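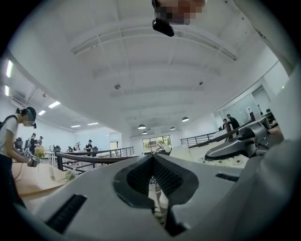

Raghda Shboul reckons the rental is the only part of the Porska offer worth paying for, and that buying the pair outright makes sense for a lab with 90 days of collection ahead of it. I rented. The Porska kit is two hand-held grippers, a head strap, a backpack recorder and a licence for Skustetti, the software that lines up the streams afterwards. Deposit 200, refundable. Purchase price 3,315 before tax.

Set-up is dull, as it should be. Pair left, pair right, close both jaws fully, open both jaws fully, wait for the tone. Skustetti then writes one folder per take. The default naming is poor and I changed it on the first morning.
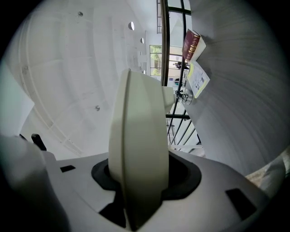 Siliņa wrote under my October post that jaw calibration drifts after 2,000 cycles and asked whether the new firmware cures it. It reduces it. I still recalibrate at the start of each session, and the manual still doesn't mention doing so.

Tracking is the other thing buyers ask about. The supplier, Berkovwood, quotes it for a plain bench with even light, and I wanted clutter. Each gripper carries its own black-and-white marker with a different pattern, so left and right don't get swapped in the export, and a desk with a telephone, a passport and a gooseneck lamp on it is a fair sort of test. Dropouts came when I crossed my wrists. Skustetti flags them in amber but won't trim them for you. 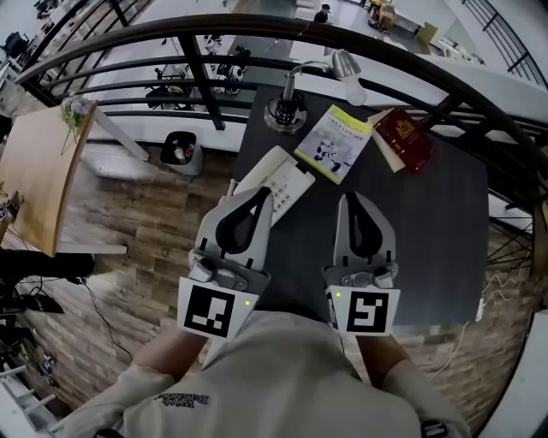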